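Teardown planner gets an update, and a few questions

Nustura has put out version 2 of Tollen, its planning software for robots that take computers apart and put parts back. The release note makes a lot of the new planner. You tell it which part you want moved, and it works out the approach, the grasp and the retreat by itself. The company says it tested the software on 1,312 planned moves. It doesn't say how many of those were ever run on a real arm, and I'd have thought that was the number people would ask for.

My other worry is perception. Tollen keeps a model of the computer case and lines it up with what the cameras report. That's fine for a big flat panel. A board seen edge-on is a much thinner target, and a pose that's slightly off can still look perfectly good on the screen. The note gives the planning time as 800 milliseconds, which is quick, but speed was never the complaint at our end. We wanted to know what the planner does when it isn't sure, and on that there's one paragraph and a diagram.
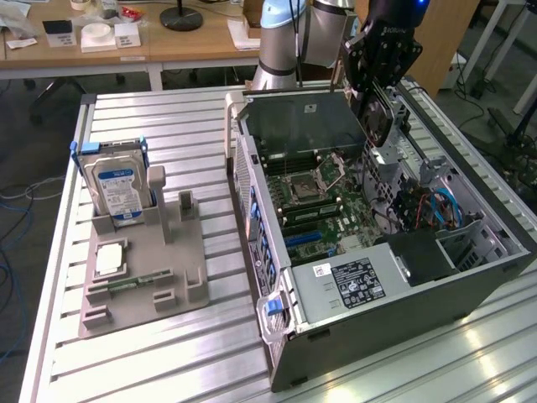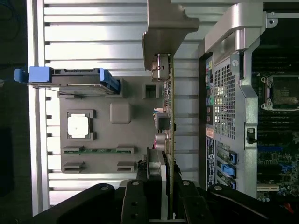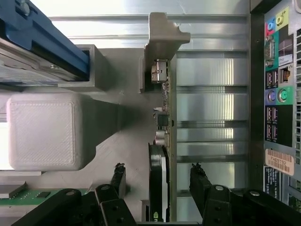

A desktop tower with the side panel off, gripper at the case.

Elvia Hinojosa wrote in to say we were being too hard on it, and that the old version wouldn't even flag a bad match between model and camera, while the new one stops and asks. She would still like to see the thresholds written down somewhere, as she spent most of March guessing at them – and she thinks the default is too loose for memory modules.

I'll give them the stop-and-ask feature. It's a real improvement. The settings file is still a mess, though, and the log viewer gives up after 500 lines, so anyone chasing a fault will be opening the raw files by hand. The trial licence runs until 04/07/2021 and covers one arm and one workstation.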